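What the arm changed in our prep kitchen

I've worked the prep room at Kornevance in Milumville for nine years. We make packed lunches and fruit cups for offices and two hospitals, and on a normal shift 372 trays go out before 10 a.m. I have written here before about the hours and the state of my knees. Several readers asked about the robot, so this post is for them.

The arm came in July. The program is called Drorero, and it was set up by Vichien Thongdee, who spent most of the summer with us. The task he started on was sorting and loading: fruit and small tools go from a basket to the table, and from the table to the cutting station. That used to be the first job given to a new hire. I did it for my first five months.

At the start it was slow. A person can load a station while talking and looking the other way. The arm stopped a lot, and when it stopped, one of us had to walk over, check the fingers, and press the button to resume. Management counted the hours the arm ran. They didn't count the walking. Aurora Pinheiro, who leads the early shift, began writing the stops down on the back of the cleaning log, with the time and whose station got left. After a month of that, the interruptions were put on the schedule as a duty with a name next to it. It's called arm watch, and it rotates.

Arm watch is the part of the job that changed most for me. I used to go home with sore wrists. Now on watch days my wrists are fine and my head is tired. You stand there and you can't start anything long. You learn which things it handles well. Lemons were good early on. Anything with a handle took longer, and we still go over those again after a software update.

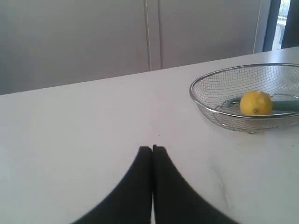
Did anyone lose their job over it?
So far everyone who was here in July is still here, but two people left in the fall on their own and only one of those spots was filled. The other one is the work the arm does now. I think that's how it will mostly go in places like ours, and I would like it better if the company said so in plain words.

The pay question came up too. Arm watch was first paid at the regular rate. Aurora asked for the machine operator rate, the same as for the sealing line, and it took until winter to get it. It's paid only for the hours you're on watch, so it depends on the rotation. Check your stub. Mine was wrong the first time.

For new people it's a mixed thing. They start on cutting now, with a knife, in their first week. Some like that. I think a few of them would have done better with a month of loading first, learning where everything is kept and how the room moves when it gets busy. We added two half days of walking the room with someone experienced. It helps, though it isn't the same.

Vichien comes by less often now. He showed four of us how to teach it a new pickup, and I've done it for limes and for the small tongs. It took me almost a whole afternoon for the tongs. I didn't expect to like that part, and I do.

There's talk of a second arm for the Paisan account, which would mean 300 more trays. I asked who would be on watch for two at once and haven't gotten an answer yet. I'll post when I do.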